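From: Jarmila Doležal
To: Reading Room Users list
Subject: Re: Care of the work tables in the Pundon building

Dear colleagues,

I write in reply to the message circulated on Monday, which is quoted in part below for those who joined the list after it was sent.

> The table tops in the mounting room are again showing smudges and
> streaks, and two members have reported marks on the backs of boards
> laid face up on them. Could the office confirm whether the surfaces
> are to be wiped before use, after use or both, and whether the
> Pasora cloths may still be used? The notice by the door says one
> thing and the handbook another.

The office regrets the confusion. The notice by the door was written for the old tables and has now been taken down. Until the handbook is reprinted, the following arrangements apply to all users of the mounting room, including those who hold only a day ticket.

Table tops are to be wiped before and after each session with a dry cloth. The Pasora cloths may be used for this purpose. They should not be dampened, and no spray of any kind is to be applied to the grey surfaces. Faint smudging which does not come away with a dry cloth should be left alone and entered in the table book, giving the table letter and the time of day.
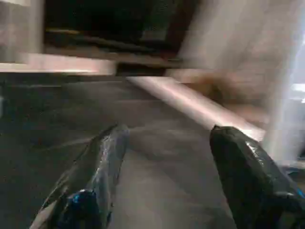
Boards and panels should be laid down flat and lifted again by both long edges. They are not to be dragged or turned on a corner. Members working with the larger mounts, that is to say anything over 80 centimetres on the longer side, are asked to reserve the end table so that no part of the board extends over the walkway. Lighter boards may be stacked while work is in progress, up to a limit of 8, with a sheet of tissue between each.

With regard to the marks already reported, both boards belong to the Palumbo deposit and have been examined. The marks are on the modern backing only. The 1859 sheets themselves are unaffected and will be returned to use when the backing has been replaced. Steker have quoted for a new supply of board at 225 grams, and samples may be seen at the issue desk during opening hours. Comments on the samples should be sent to me directly and not to the list.

Two smaller points were raised by telephone. Weights are kept in the second drawer and should be put back there, not left on the window sill. Pencils only may be used at the tables, and this includes the marking out of mounts, for which several members have recently been using ballpoint pen.

The revised handbook page will be sent to this list in January. Any member who requires it in large print should let the office know beforehand.

Yours faithfully,

Jarmila Doležal
Reading Room Office

You are receiving this message as a subscriber to the Reading Room Users list. Replies are sent to all subscribers unless the address is changed.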